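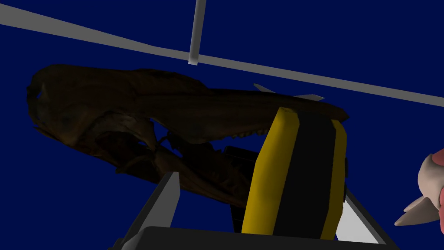

A computer-made practice world, drawn from just above the robot's gripper. The large brown shape is an animal skull.

How Does a Robot Learn to Pick Things Up?
Malero Science Center – Young Readers' Series: Machines That Think Ahead
Updated 26 March 2026

Before a pilot flies a real airplane full of passengers, that pilot spends many hours in a flight simulator. A simulator is a computer program that behaves like the real thing. Robots have simulators too. In a robot simulator, the robot, the objects it picks up and even the light are all made by a computer.

The pictures on this page come from a simulator. You will see a skull, a block with yellow and black stripes, and a dark blue background. None of these things can be touched. They are shapes made of numbers, and software turns those numbers into a picture.

This page explains the software that lets a robot arm practice in a world of this kind. Words printed in capital letters are explained in the word list at the end.

Building the World

At the Malero Science Center, the practice world is made by a program called Kutus. Kutus keeps a list of every object in the world. For each object, the list gives its shape, its weight, its position and the way it is turned. When something moves, Kutus changes the numbers on the list.

Kutus also follows rules about how things behave. Objects must fall when they are let go. Two solid objects may not be in the same place. A smooth object must slide more easily than a rough one. These rules are called PHYSICS, and Kutus works through them 1000 times for every second that passes in the practice world.

The objects in a practice world do not have to match one another. A kitchen robot might only ever meet cups and plates, but a robot that has practiced with many different shapes is better prepared for a new one. A skull has holes, thin arches and rows of teeth. A striped block has smooth sides and rounded edges. The library of objects at the center holds 400 shapes, and the software chooses from it for each practice session.

Seeing

People look at a picture and know at once what is in it. A computer receives only a grid of tiny colored squares called PIXELS. The job of turning pixels into useful facts is called PERCEPTION.

Perception software looks for places where the color changes sharply. Bright yellow beside dark blue is an easy edge to find. Dark brown beside black is much harder. Look again at the first picture and try to follow the outline of the skull with your finger. Some parts are clear, and other parts fade into shadow. The software has the same difficulty.

Another difficulty is that one object can hide part of another. In the first picture, the top of the striped block covers part of the skull's snout and lower jaw. The software must work out that the skull continues behind the block, even though those pixels show only yellow and black. When an object is partly hidden in this way, engineers say that it is OCCLUDED.

In a simulator, the answers can be checked. Kutus already knows where every object is, so it can compare the perception software's guess with its own list. A wrong guess is marked, and the software is adjusted a little. Then it tries again.

Planning

Once the robot has an idea of where things are, it needs a plan. The planning program at the center is called Amin. Amin is given a starting position and a goal, and it searches for a safe path between the two.

Amin may test 200 paths before it chooses one. A path that would bump the arm into something is thrown out. A path that bends a joint too far is thrown out as well. From the paths that are left, Amin selects one that is short and smooth.

Amin must also decide where the two fingers should go. For a tall block, it is sensible to place one finger on each side. For a skull, the choice is harder – a finger might slip into an opening or catch on a tooth.

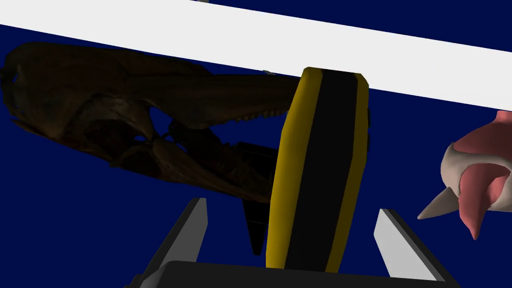
The striped block stands upright between the two gripper fingers. The skull's open jaws are on the left, and part of a pink and white spiky object shows on the right.

Moving and Checking

A plan is only a set of instructions. The part of the software that carries them out is called the CONTROLLER. It tells each motor how far to turn and how fast, and then it checks what really took place. If a finger is a little too far to the left, the controller moves it back toward the right.

This checking and correcting is called a FEEDBACK LOOP. You use one whenever you carry a full glass of water. Your eyes watch the water, your hand feels the weight, and your brain makes many small changes so that nothing spills.

From Practice to the Real World

A robot that does well in a simulator may still make mistakes with real objects. Real light changes during the day. Real motors wear out, and real surfaces can be dusty or sticky. To prepare for this, engineers change the practice world on purpose. They make the light dimmer, alter the colors, or make an object slightly heavier.

At the center, a new skill must succeed in 88 practice tries in a row before it is tested on a real arm in the Cokolcombe Workshop. The workshop's viewing gallery will open to school groups in April.

Try It Yourself

You will need a partner, a table and a few unbreakable objects of different shapes.

1. Place the objects close together on the table.
2. Close your eyes. Use only your thumb and one finger as a gripper.
3. Ask your partner to guide your hand with simple commands, such as "left," "forward," "down" and "close."
4. Trade places and try again with a different object.

Talk about which commands were hardest to follow. Did your partner need to correct you along the way? If so, the two of you made a feedback loop.

Word List

Controller – the software that tells the motors what to do and checks the result.
Feedback loop – acting, checking and correcting, over and over.
Occluded – partly or fully hidden behind something else.
Perception – turning pictures or other signals into facts a robot can use.
Physics – the rules for how things move, fall and push on one another.
Pixel – one of the tiny colored squares that make up a digital picture.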